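### 4. Entretien du linge de lit et des lainages (programme « Délicat 21 »)

Cette section concerne les machines Comico série 271. Lisez aussi la section 2 avant le premier lavage.

1. Videz les poches et fermez les fermetures.
2. Retournez les vêtements en maille sur l'envers.

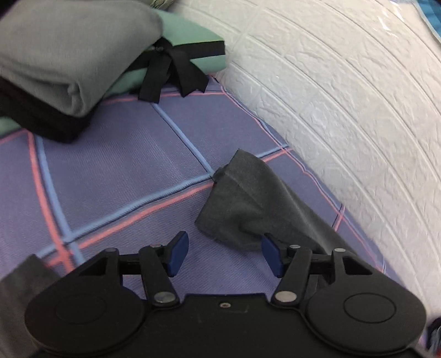
3. Versez la lessive liquide dans le bac gauche, jusqu'au trait inférieur. Le produit Turko en poudre est accepté, mais seulement pour les draps.
4. Tournez le sélecteur sur « Délicat 21 » et appuyez deux secondes sur Départ.

**Attention :** ne choisissez jamais le cycle 95 pour la laine ou la polaire. Le rétrécissement est définitif et la garantie ne le couvre pas.
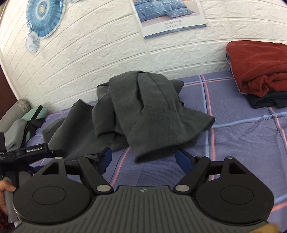
5. À la fin du cycle, attendez le déclic de la porte, puis ouvrez.
6. Secouez chaque pièce une fois avant de l'étendre.

**Note :** le voyant orange reste allumé si le filtre est à nettoyer (voir section 7). 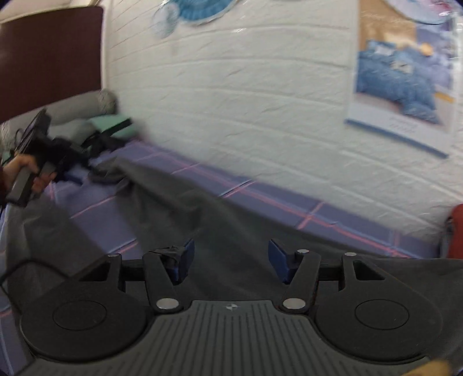
*Fig. 4-3. Pince à main, embouts bleus.*

7. Les draps peuvent sécher sur un fil. Les mailles se posent à plat, loin du radiateur.
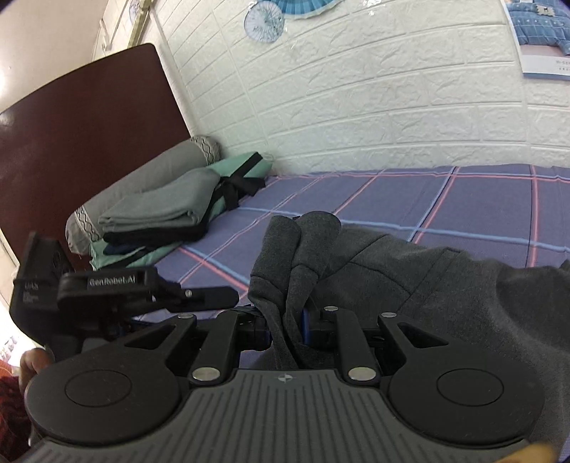
*Fig. 4-4. Vêtement gris foncé sur le lit, un pli tenu par la pince.*

8. Pliez sans serrer et rangez. Laissez la porte de la machine entrouverte jusqu'au prochain lavage.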